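Chapter 7
Paper as a Packaging Material

Kraft paper is made from softwood pulp that keeps most of its long fibers. The fibers give it strength along the machine direction — the direction in which the web leaves the mill. Basis weight, folding, and moisture all affect how a finished package carries its load. Section 7.1 covers fiber and pulp; Section 7.2 covers creasing.

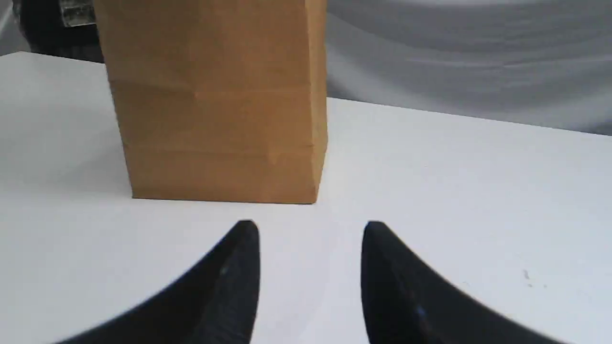
Figure 7.1 Brown paper package with horizontal folds across the front face.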